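Teaching by the wrist
05/03/2019

The woman who runs the teaching floor at Jinovdale would like it known that she has never written a line of code that moved a robot. She has tried. The robot went into a filing cabinet.

"After that they let me hold its hand," she says.

Her job is demonstration. Somebody picks up a gripper, does a chore with it, and the recording goes to the software people, who try to get an arm to do the same chore without the somebody. Her team of 19 has spent the time since February on one job, putting the lid on a box. I had allowed myself to expect something grander. She has heard this before.

"You try it 348 times," she says. "Then tell me it's a small job."

She keeps two ways of teaching and has a clear favorite. With the first, you hold the tool in your own fist and move as you like. With the second, you sit at a desk and drive a distant arm with a pair of levers, watching a screen. The levers came from a firm called Šimkus, and she speaks of them the way people speak of an in-law.

"By hand, you know when you've touched something. On the levers you find out when the sound gets to you." She thinks it over. "Or when the box gets to you." 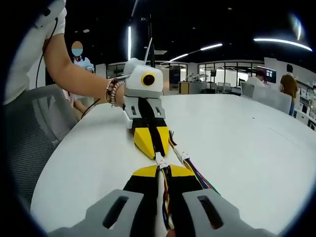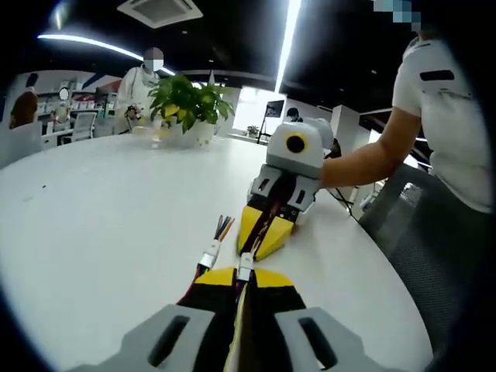

Hands on at the white table.

Remote control does have its friends. The Petemis project, down the hall, uses nothing else, and its people point out that a robot taught through its own arm never gets shown a move it can't make. Human wrists are show-offs. Hers, she admits, has twice taught an arm to want an angle it would need a new elbow to reach.

"They were right about that one. I told them so in writing, and they framed it."

What makes a good teacher? Patience helps, she says, but mostly she looks for people who are a little bit dull with their hands. Quick people fidget. They change grip halfway, they nudge the lid straight with a thumb, and the robot, which has no thumb, learns nothing except envy. Of the first 261 recordings she kept about 19, and the best of those came from a man hired to do the payroll.

I asked if she could see the day when the machines would no longer need showing. She said there was a talk on that subject in Vesville every year, always by someone different, and always with the same slide.

Then she handed me a gripper and a lid. My first go was too fast. My second, she said, might be usable if they took out the middle.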